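Unit 4. Buying Used Office Equipment: How a Small Firm Decides

Course: Purchasing for Small Organizations. Notes prepared by Kanokwan Mahawong.

Please read these notes before the class in July. We will use the Grulcombe case for the group work, so bring a pencil and some paper for the calculation.

4.1 The starting question

When a small firm needs computers, the first question is usually about price. I want you to ask a different one first: how long must the thing serve us? A firm that signs a lease on its office for two years has other needs than a firm that owns its building. The price makes sense only when we know the period.

In the last unit we called this period the "holding time." In the exam many students confuse the holding time with the guarantee. The guarantee is given by the seller. The holding time is chosen by the buyer.

4.2 Whole cost and entry cost

The entry cost is what is written on the invoice. The whole cost includes delivery, setting up, repair, the hours of the staff who wait during a repair, and the removal at the end. For used equipment the entry cost is low and the other parts are less certain.
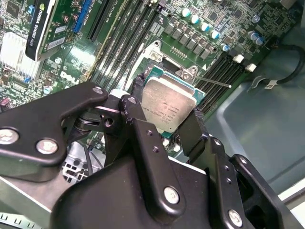
Uncertain costs should still be written down. A student once left the repair line empty in the table and told me that he did not know the number. An empty line is read as zero by the person who approves the budget. Write your best estimate and mark it with the letter E.

4.3 The Grulcombe case

Grulcombe is a translation office with 9 employees. The owner, Murray Ngata, received two offers. Stoltum offered new desktop computers at 700 each with delivery included. Khunthong offered used ones at 100 each, tested, but the buyer had to pay for the transport and for any parts after the first month.

Mr. Ngata first wanted to accept the cheap offer the same afternoon. His office manager, Jirayu Boonchu, asked him to wait and to make the table from section 4.2. Their holding time was three years. They estimated repair and waiting hours for each machine, and they also asked Khunthong what happens when the same part fails twice. 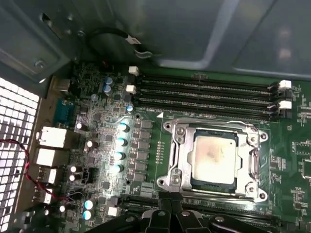 The answer of the seller was important for the decision. Khunthong agreed to keep spare machines in its store for the office, and to exchange a failed one before noon of the next working day. This promise was put into the contract as a separate paragraph. Without it, the waiting hours in the table would be much higher, and the two offers would come closer together.

Note that "tested" has no fixed meaning in a sales offer. Ask which tests were made and request the list in writing.

4.4 Residual value

At the end of the holding time the equipment may still be sold. In our table we use up to 33 percent of the entry cost for new machines and zero for used ones. Lertchai Luangrath will explain in his lecture why he prefers a lower figure.
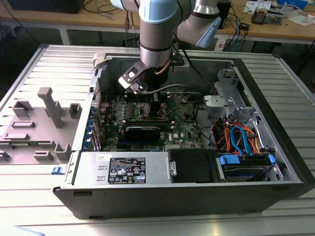 Fig. 4.3. Inside a desktop computer, with the green motherboard and the graphics card.

4.5 Task for the groups

Make the table for Grulcombe with a holding time of three years, then repeat it with five years. Which lines change, and which stay the same? Write one page of advice to Mr. Ngata. Use simple sentences and do not repeat the whole table in the text.

Additional reading is the chapter on supplier contracts by Darius Kļaviņa in the Hesilby course reader. The part about exchange promises is enough.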